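Lists > Nirwood Home Automation > Archive > Chores thread
Search this list Go Advanced

Subject: Re: can they do laundry yet
Date: 29th January

> The Trirkent people say hats and clothes are next after dishes.
> Is anyone close to that in a normal house, or is it all demo?
> I run a small shop and would pay for a machine that puts stock
> back on the stands.

My short answer is no for the house and maybe for the shop, if you keep the job small.

Putting a hat on a wire stand sounds like nothing. But a floppy brim bends when you pick it up by one edge, and the crown ends up somewhere you didn't plan. Much of the work now is people doing the job by hand with the same kind of gripper a robot would use.
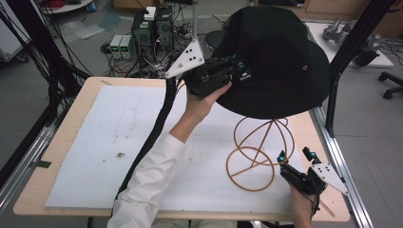

Fetance put out 1062 runs of this sort in July. I read through the notes for 36 of the failed ones. In most, the pickup was fine and the trouble came at the stand. A person fixes that with a small nudge and never thinks about it. The Bech software tries the same move 2 or 3 times and then stops.

Clothes are harder. Dark cloth is the worst in my experience, as the folds don't show up well and the software loses the edge.
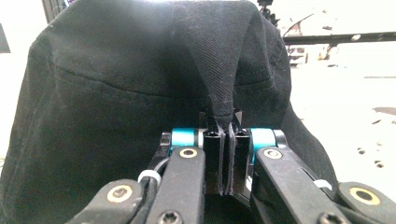 Black twill pinched between the gripper fingers.

Getting hold of a fold is mostly solved. Knowing which part of the garment you have is a different matter, and folding needs that.

For your shop I would start with boxed stock and leave the hats to staff for now. What do your stands look like, and are they all the same height?

Contact the list owner | Copyright Nirwood list archive | Back to top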